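Niall Farquharson
23 June 2018
Print | E-mail this thread

Open day at Lavero in Erkham. Posting as I go.

They're working on laundry this year. The talk said roughly 4,000 folding runs so far, shirts and towels mostly. I signed in as visitor 381.

The shirt work is done on a bed, with the pillows and blankets left on it. Two-finger gripper, blue pads. 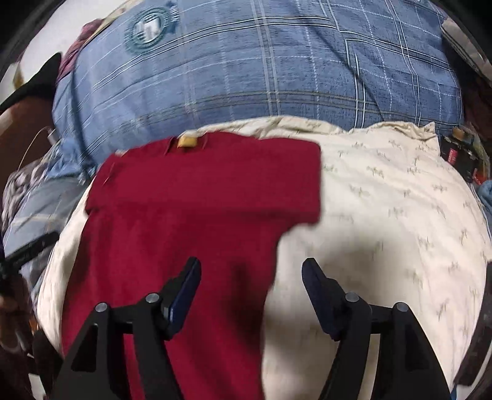 I asked Shetty why a bed and she said tables were last year. Soft on soft is harder, the fingers pick up the sheet along with the sleeve. Next target is 300 runs on bedding alone.

Talk went over by six minutes. Coffee was fine. Parking is behind the Fonard building, follow the signs.
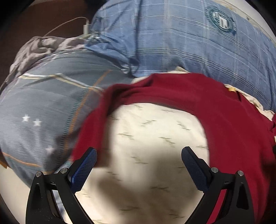 Red shirt on the bed, gripper open.

Next open day is in July. Sign up at the front desk.

Contact | © 2018 Niall Farquharson | Back to top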